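Home | Syllabus | Handouts | Readings | Kitchen Schedule | Contact

Unit 4 Handout: Custards and Starch-Thickened Fillings
Josphat Athumani
April

These notes cover what we went through in lecture and what you need for the practical. Read them before you come to the kitchen. The textbook chapter goes further into protein chemistry than we will need for this unit.

1. Two kinds of custard

A custard is milk or cream thickened with egg. In this course we separate stirred custards from baked custards. Stirred custards, such as pouring custard, are cooked on the stove and kept moving. Baked custards are left alone in a water bath and set into a gel. The ingredients can be identical. Stirring breaks up the gel as it forms, so the first stays pourable and the second can be sliced.

Pastry cream belongs to a third group, because it has starch in it. Starch lets you bring the mixture to a boil without the eggs scrambling. In fact you have to boil it. Egg yolk contains an enzyme, amylase, that breaks down starch, and a pastry cream that was never boiled may look fine when it goes into the refrigerator and be soup the next morning.

2. Temperatures

Plain stirred custard thickens between 170 and 180 F. Above 185 F it will curdle. Sugar raises the setting point a little, and extra milk raises it too. Use the probe thermometer until you can judge the coating on the back of a spoon by eye.

Baked custards come out when the edge is firm and the center still moves when you nudge the dish. They go on cooking after they leave the oven - students nearly always wait too long on the first try.

3. Tempering

Warm the milk to steaming. Whisk the yolks and sugar in a separate bowl right before you need them. Do not leave sugar sitting on yolks, or you will get hard little grains that do not dissolve. Pour in a third of the milk in a thin stream while whisking, then return everything to the pan.

Put a folded towel under the bowl so it stays still while you pour.
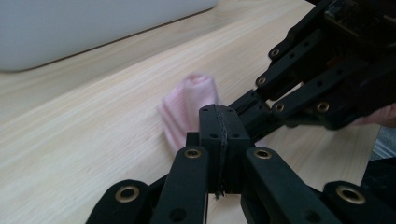

4. Class formula: Prallholm cream

This is the filling for the Prallholm slice you will make in week 2 of the unit. It is firmer than ordinary pastry cream and holds a clean edge when cut.

Whole milk, 500 g
Sugar, 110 g
Egg yolks, 100 g
Cornstarch, 34 g
Butter, 50 g
Vanilla, 1 teaspoon
Salt, a pinch

Whisk the cornstarch into the sugar first, then add the yolks. Temper as in section 3. Bring to a boil over medium heat, whisking into the corners of the pan, and keep it boiling for a full minute. Take it off the heat and add the butter, vanilla and salt. Strain, press plastic wrap onto the surface and chill in a shallow tray.

If you substitute flour for cornstarch, use twice the weight and boil for 2 minutes. The result is more opaque and tastes slightly of flour.

5. Common faults

Lumps: starch added to hot liquid, or whisking stopped near the boil.
Thin after chilling: not boiled long enough.
Weeping: frozen and thawed, or stirred hard after it set.
Skin: wrap not touching the surface.
Gray color: whisked in an aluminum pan. Use stainless.

6. Before the practical

Bring your apron, a notebook and a side towel. We are in Room 207. Scale all weights for a half batch and write them out in advance. Hand in the tasting sheet before you leave, with a line each on texture, flavor and how it cut.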